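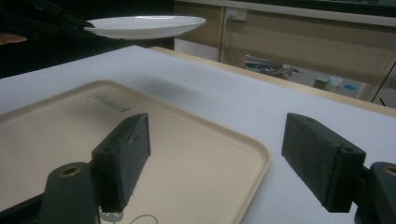

White ceramic plate over a white tabletop.

Levwood 400 Tabletop Panel
Item group: Work and dining surfaces
Maker: Dellthorpe

The Levwood 400 is a finished tabletop panel for canteens, break rooms and teaching kitchens. It is supplied without legs and fits the Grikard underframe or any flat steel frame with slotted rails. The top face is matt white. The underside carries a plain backing sheet to keep the panel from bowing.

Specifications
Width: 900 mm
Depth: 400 mm (single) or 80 cm (double)
Edge: square, with a small radius on the long sides
Finish: matt white, sealed on all faces
Fixing: threaded inserts, underside
Supplied with: screws, washers, edge repair stick

Surface
The finish resists coffee, vinegar, cooking oil and most household cleaners. Unglazed foot rings on plates and bowls can leave gray marks. These are deposits from the ceramic and come off with a damp cloth and a little cream cleaner. Do not use steel wool or powder cleaners. Pans straight from the stove need a trivet. The surface is rated for contact up to 71 °C.

Mounting
Lay the panel face down on a blanket. Center the frame on the inserts and start all screws by hand before tightening any of them. Use a hand driver for the last turn. Two single panels can be joined along the long side with the Hegarty clip set, ordered separately. Leave the joint dry; sealant will stop the panels from moving with changes in humidity.

Storage
Store flat, indoors, in the original wrap. Panels stored on edge may take a set. Allow a day in the room of use before mounting.

Changes to this page
Fri 1 July: contact temperature corrected. The insert pattern is unchanged and older frames still fit. Drawing checked by Ciarán Conneely.

Ordering
Sold singly or by the pallet. The gray version is discontinued and remaining stock will be cleared in October. For cut-outs and non-standard depths, send a dimensioned sketch to Ruairí Gallagher at the trade desk. Cut panels cannot be returned.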